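件名: Re: [clullura-users-ja] 世代を削除しても保管先の容量が減らない件
差出人: Anitha Kotian
宛先: clullura-users-ja
返信先: Rajeshwari Varma さんの投稿

Kotian です。

先月うちでも同じ症状が出て、ひととおり調べたところなので、分かっている範囲で書きます。長くなるので、元の投稿を区切りながら引用します。

Rajeshwari Varma さんは書きました:
> Varma です。いつもお世話になっております。
>
> 社内ファイルサーバーのバックアップを Clullura で取得し、
> Henberg のオブジェクトストレージに保管しています。
> 容量の上限が近づいてきたため、保持ポリシーを見直して
> 古い世代を削除しました。削除前の世代数は 343、削除後は
> 31 です。
>
> clullura list で確認すると世代は確かに減っているのですが、
> Henberg の管理画面に出る使用量がまったく変わりません。
> 一晩置いても同じでした。

list が見ているのは世代の索引だけです。forget で世代を消した時点では索引から名前が外れるだけで、実データの入ったパックファイルには手が付きません。パックを整理するのは compact です。設定ファイルの [maintenance] に compact_after_forget という項目がありますが、既定値は no なので、自分で書き換えていなければ走っていないはずです。

まず次を実行してみてください。

clullura compact --dry-run --verbose

最後の数行に、参照されていないパックの合計と、一部だけ参照されているパックの合計が分かれて出ます。前者はそのまま消せる分、後者は読み出して詰め直さないと空かない分です。ファイルサーバーのように細かいファイルが多いところだと、後者がかなり大きくなります。うちでは 229 GB が後者でした。

詰め直しは保管先から一度ダウンロードして書き戻す動きになるので、回線の細い拠点では時間帯を選んだほうがいいです。--max-repack-size で一回あたりの量を制限できます。指定した量で区切りよく止まり、翌日続きから始まります。

> また、以前の担当者が設定した Astell のゲートウェイを
> 経由しているのですが、ログを見ると削除要求のところで
> ときどき 400 が返っているようです。
> バックアップ自体は正常終了になっています。
> これは関係があるでしょうか。

関係あると思います。ただ、こちらは原因が二つ考えられるので分けて書きます。

一つ目は一括削除の扱いです。Clullura は削除をまとめて投げますが、Astell の古い版はこの形式の要求でチェックサムのヘッダーがないと受け付けず、400 を返します。Clullura 側は一括で失敗すると一件ずつの削除に切り替えるので、遅くはなっても最終的に消えることが多いです。ログで 400 の直後に「falling back to single delete」が続いていれば、こちらに該当します。ゲートウェイを更新するか、delete_batch = no にすればログは静かになります。

二つ目はバケットのオブジェクトロックです。保持期間の残っているオブジェクトは、当然ですが消せません。紛らわしいのは、バージョニングが有効なバケットだと削除要求そのものは成功して、削除マーカーが付くだけになる点です。Clullura からは消えたように見え、Henberg の課金上の使用量には古いバージョンが残り続けます。エラーも出ません。うちで容量が減らなかった主な理由はこれでした。

確認するには、Henberg の管理画面でバケットを開き、「現行バージョン」と「すべてのバージョン」の表示を切り替えて使用量を比べてください。差が大きければ二つ目のほうです。
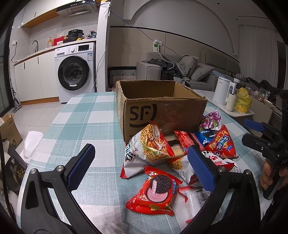

チェック柄のテーブルクロスの上のお菓子と、SF EXPRESS の箱

古いバージョンの掃除は Clullura からはできません。バケットのライフサイクル規則で、非現行バージョンの失効日数を設定します。このとき失効日数をロックの期間より短くしても、ロックの期間が優先されます。規則を入れた翌日に使用量が動かなくても、それだけでは失敗とは判断できません。Henberg は使用量の集計自体が日に一回だったと思います。

それから、削除マーカーだけが残ったオブジェクトの後始末は別の規則になっています。画面では「期限切れの削除マーカー」という名前で、初期状態ではチェックが外れています。容量はほとんど食いませんが、放っておくと一覧の取得が遅くなり、compact の最初の段階で待たされます。うちでは入れ忘れていて、Anil Achari さんに指摘されてから直しました。

> もう一点、世代を減らしたことで復元に影響が出ないか
> 心配しています。重複排除をしているので、古い世代を
> 消すと新しい世代が参照しているデータまで消えるのでは、
> と上から聞かれました。

世代どうしに親子関係はないので、残した世代は単独で復元できます。差分や増分のチェーンを持つ製品とは作りが違います。どこかの世代が一つでも参照しているチャンクは、compact でも残ります。

とはいえ、説明だけで納得してもらうのは難しいと思うので、検証の結果を付けるのがいいでしょう。うちで使っている手順を書いておきます。

まず compact の前に clullura check を実行し、エラーがないことを見ます。ここで何か出たら compact には進まないでください。次に compact を流し、終わったらもう一度 check を実行します。二回目は --read-data-subset を付けて、実データの一部も読ませます。割合は回線と相談してください。うちは夜間に少しずつ回して、ひと月で全体を読み終わる設定にしています。

そのあと、残した世代のうち一番古いものと一番新しいものから、それぞれ適当なフォルダーを選んで別の場所に復元します。権限と更新日時も見てください。ファイルの中身は合っているのに所有者が全部復元ユーザーになっていた、という例が以前この ML でも出ていました。復元を管理者権限で実行していないとそうなります。

ロックについて注意を一つ。compact で詰め直したパックは新しいオブジェクトとして書かれるので、そこからロックの期間が数え直しになります。古いパックはロックが切れるまで残るので、詰め直しの直後は使用量がいったん増えます。上限が近いとのことなので、いきなり全量をやると上限に当たるかもしれません。先に --repack-none を付けて、まるごと不要なパックだけ消すところから始めるのが無難です。 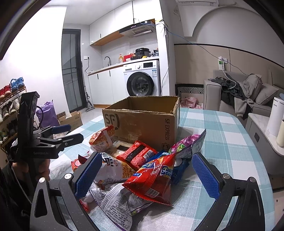
箱の前に積まれたスナックの袋

> Chettiar のカタログサーバーも同じバケットに書いて
> いるのですが、同居していて問題はないでしょうか。

ここは正直あまり勧めません。プレフィックスが分かれていれば Clullura が Chettiar のファイルに触ることはないのですが、ライフサイクル規則をバケット全体に掛けると Chettiar 側にも効きます。カタログの旧版を履歴として使う設定になっていると、それが失効して消えます。規則を作る画面で対象プレフィックスを必ず指定してください。空欄だとバケット全体の意味になります。

Chettiar の設定で catalog_history が object-version になっていたら、規則を入れる前に internal に変更し、カタログの書き出しを一回通しておくほうがいいです。変更にはサービスの再起動が要ります。詳しい手順は Indira Panicker さんが前に投稿してくれたものが ML の過去ログにあるので、「catalog_history」で検索してみてください。バケットを分ける場合の移し方も同じスレッドの後半にあります。

> 使っている版は Clullura が安定版の最新、Henberg は
> クラウド版です。Astell の版は確認中です。
> 長文失礼しました。よろしくお願いいたします。
>
> Rajeshwari Varma

Astell の版は、ゲートウェイの機械で astell --version とすれば出ます。管理画面の右下にも出ますが、あちらは画面モジュールの版なので本体とずれていることがあります。

それと、保持ポリシーの設定そのものも一度見せてもらえると助かります。keep-daily と keep-monthly を両方書いている場合、タグの付いた世代がどちらの規則にも入らず残ることがあり、逆に、ホスト名を途中で変えていると別系列として数えられて、思ったより多く残ります。今回は減っているので急ぎではありませんが、来月以降の見積もりには影響します。clullura forget --dry-run の出力に、残す理由が世代ごとに表示されます。

試す順番としては、

1. compact --dry-run で不要なパックの量を見る
2. Henberg で全バージョンの使用量を見る
3. ロックの期間と、非現行バージョンの失効規則の有無を確認する
4. Chettiar の catalog_history を確認する
5. check、compact --repack-none、check の順に流す

で、5 は 4 まで終わってからにしてください。1 から 4 は読むだけなので業務時間中でも構いません。1 と 2 の数字が出た段階でいったん投稿してもらえれば、どちらが効いているかはだいたい判断できると思います。

ロックの期間を短くして早く空けたい、という話になるかもしれませんが、すでに書かれたオブジェクトの期間はコンプライアンスモードだと後から縮められません。ガバナンスモードなら権限次第で可能です。ただ、その権限をバックアップ用の鍵に付けてしまうと、鍵が漏れたときにロックの意味がなくなります。うちでは Aishwarya Thevar さんが別の鍵を管理していて、普段のサーバーには置いていません。

容量の上限がすぐに問題になるようなら、Henberg に一時的な増枠を申し込んでおくのも手です。申し込みの画面は契約管理者のアカウントでないと出ません。

Anitha Kotian

--
clullura-users-ja メーリングリスト
投稿の際は、引用を必要な範囲にとどめてください。
ログを添付する場合は、アクセスキーとバケット名を伏せてください。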